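Lista: Menaje y cocina compartida
Asunto: Re: Platos y cuencos, cómo los guardamos
De: Sang-wook Wang
Fecha: 11 de junio de 2018

Hola a todos:

Contesto a Sun-ja y dejo su mensaje citado, porque creo que a varios no les llegó.

> Sun-ja Kwon escribió:
> Sigo apilando los platos directamente sobre la mesa y cada vez que
> necesito el de abajo tengo que levantar la pila entera. Los cuencos
> acaban donde pueden. ¿Alguien usa una balda de sobremesa, de esas con
> patas de metal? He visto la Torkum y la Livix y no sé si merecen la
> pena. Tampoco sé si los platos hondos caben debajo.
> Sun-ja

Yo uso una desde agosto. Es de tablero claro con bastidor negro fino y se apoya en la mesa sin atornillar nada. La Torkum y la Livix las tuve en la mano en la tienda y elegí por la altura libre, que es lo que conviene medir antes de comprar. La mía mide 400 mm de largo y deja 200 mm por debajo. Para vajilla normal sobra.

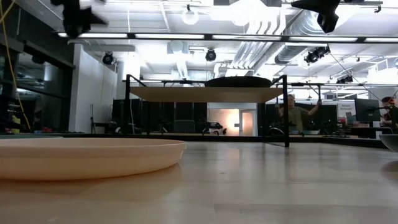
El criterio que sigo es sencillo: arriba lo llano, abajo o delante lo que tiene pared. Los cuencos no los subo nunca. Pesan poco, pero al coger uno se empuja el de al lado, y desde esa altura un golpe contra la mesa los desportilla. Ya perdí uno así, de la serie Villumska, y no he encontrado repuesto. La referencia era la 3174, por si alguien la ve en algún saldo.

En cuanto a las pilas, procuro no pasar de dos piezas por montón en la balda. Un plato crema encima de uno verde salvia se coge bien con una mano. El oscuro va aparte, a la derecha, porque marca a los claros si se arrastran uno sobre otro.

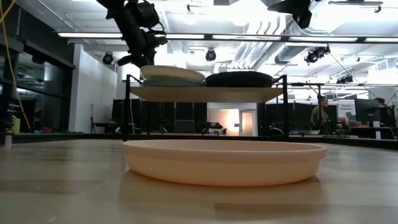
¿Hay que poner algo entre plato y plato?
Depende de la base. Si el pie está sin esmaltar, un círculo de fieltro o de papel de cocina evita las rayas grises. Con el pie esmaltado yo no pongo nada.

Las fuentes grandes son otro asunto. Un plato ovalado ocupa media balda y sobresale por un lado, así que lo dejo plano en la mesa, con los cuencos cerca pero sin meterlos dentro. Al principio los metía para ahorrar sitio y luego había que sacarlos todos para servir. Ahora el azul claro y el blanco tienen su hueco al lado y se acabó el problema.

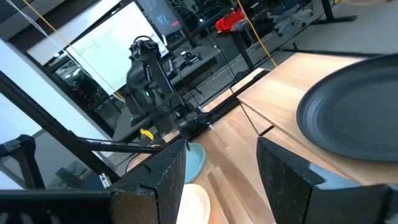
Foto: archivo de la lista, Nyamweya

Sobre el precio, pagué casi 40 euros. Me pareció mucho para una tabla y cuatro hierros, pero no se ha combado. Si alguien quiere hacérsela en casa, que use tubo cuadrado y no varilla redonda, y que lije bien el canto del tablero, porque las mangas se enganchan.

Sun-ja, a tu última pregunta: los hondos caben debajo si los pones de uno en uno. Apilados, mide primero. Yo cuento además tres dedos para meter la mano sin rozar la tabla. Si me mandas el diámetro y la altura de los tuyos, lo compruebo con la mía.

Queda pendiente lo de las tapas, que no sé dónde poner. Acepto ideas.

Un saludo,
Sang-wook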